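Manual de puesta en marcha del pupitre de formación Grorau
Sección 4. Conocer los dos armarios y hacer la primera lectura

¡Llegamos a la parte más bonita del manual! Hasta ahora todo ha sido anclar, nivelar y pasar cable; a partir de esta sección el conjunto empieza a contar cosas. Los dos armarios de Druvetti se entregan montados uno junto al otro y conviene aprenderse la cara de cada puerta antes de tocar ningún mando. Con 30 minutos tranquilos basta, y se agradecen mucho después.

Esta sección da por hecho que la acometida la ha revisado una persona autorizada y que la hoja de entrega Plivlow está firmada. Si falta la firma, vuelva a la sección 3.

PELIGRO. Detrás de las dos puertas hay tensión peligrosa. El triángulo con el rayo rojo y el texto «有电危险 / DANGER ELECTRIC» de la puerta izquierda vale para todo el conjunto. Ninguna operación de esta sección exige abrir una puerta.

4.1 Antes de empezar

1. Despeje el suelo por delante de la franja amarilla y negra de la base. Nada de cajas, mochilas ni alargaderas.

2. Localice la seta roja de emergencia en la puerta derecha. Está en la segunda fila, junto a los pulsadores verde y rojo. Señálela en voz alta con todo el grupo delante (parece una tontería y funciona de maravilla).

3. Compruebe que la puerta derecha está cerrada con llave y guarde la llave fuera de la cerradura.

4. Dedique un momento a mirar el conjunto desde lejos. La puerta izquierda es la de medir y seleccionar; la derecha, más poblada, es la de maniobra.

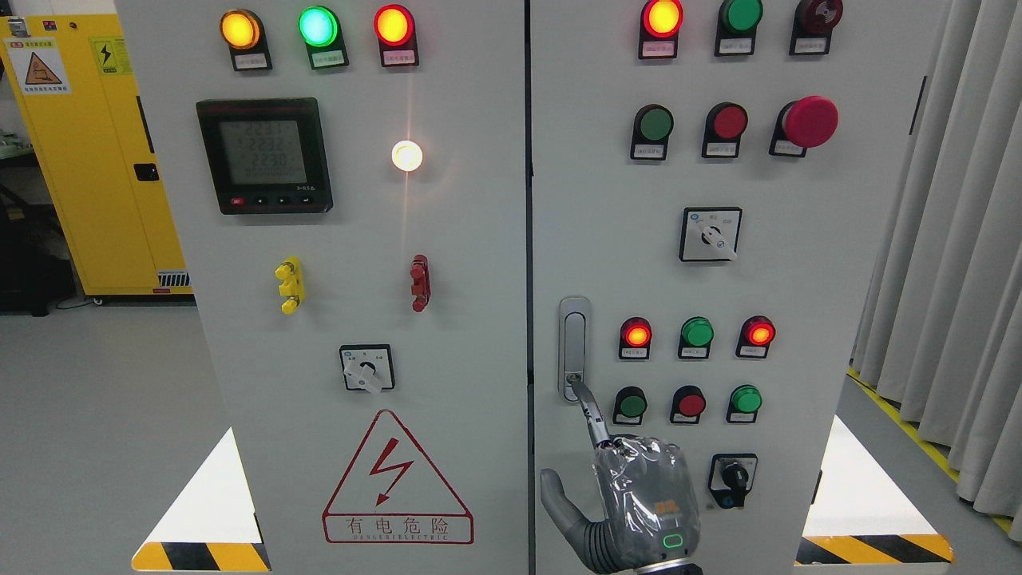

4.2 Puerta izquierda

5. Empiece por los tres pilotos de arriba: ámbar, verde y rojo anaranjado. En esta versión corresponden a las tres fases de entrada, así que los tres deben lucir a la vez. Que haya uno rojo no significa avería, y esta es la duda que más nos llega.

6. Pase al medidor digital negro. Muestra tres líneas de cifras, una por fase, y lo que se busca es que sean muy parecidas entre sí. Unos valores próximos a 223 en las tres son una lectura estupenda. Anótelas en la hoja Plivlow, siempre de arriba abajo.

Nota: no pulse todavía los botones de debajo de la pantalla. Con ellos se entra en el menú del medidor y es fácil cambiar la relación de transformación sin darse cuenta. El menú se explica en la sección 7.

7. Identifique los bloques de bornes amarillo y rojo. Durante la primera lectura no se conecta nada en ellos.

8. Busque el selector rotativo que queda entre los bornes y el triángulo de peligro. Lea en voz alta la posición de la maneta y apúntela antes de girarla. ¡Es un hábito que ahorra muchísimas discusiones!

PRECAUCIÓN. Gire el selector de una sola vez, hasta notar el tope de la posición. No lo deje a medio recorrido.

4.3 Puerta derecha

Tiene más mandos que la izquierda y al principio impone un poco. Vaya por filas, de arriba abajo, y enseguida se vuelve familiar.

9. Repase la fila superior: piloto rojo anaranjado, piloto verde y, al final, la pieza de color rojo oscuro, que es el avisador acústico. Avise a las aulas vecinas si va a probarlo, porque se oye más de lo que uno espera.

10. Siga con los pilotos de la zona inferior y los tres pulsadores que tienen debajo. Apunte cuáles lucen. Un piloto verde apagado en este punto no es motivo para parar, salvo que el plano de su instalación diga otra cosa.
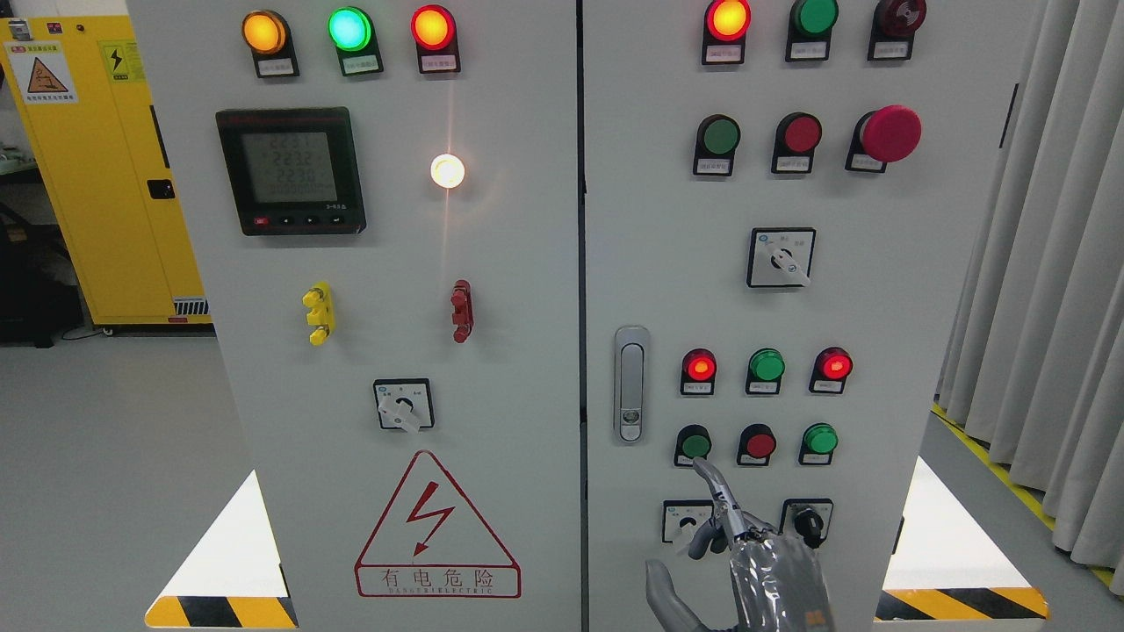 11. Para accionar un mando, use siempre una sola orden por vez y espere 5 segundos antes de la siguiente. El relé temporizado Heinonen necesita ese margen, y además da tiempo a ver con calma qué piloto ha cambiado.

12. Deje para el final el conmutador negro de base azul, abajo a la derecha. Su función depende de la variante suministrada: consulte el plano 1185 antes de moverlo.

4.4 Si algo no cuadra

Una línea del medidor muy distinta de las otras dos: no siga. Pulse la seta, corte desde el cuadro general y llame a quien firmó la acometida.

Piloto superior izquierdo apagado con las tres lecturas correctas: casi siempre es la lámpara. Pida el recambio Druvetti y no intercambie lámparas entre puertas.

La seta no se rearma: gírela en el sentido de las flechas, sin tirar de ella.

Revisión del texto: Ionuț Preda, 14 jul 2026. La sección 5 continúa con la primera maniobra de marcha y paro.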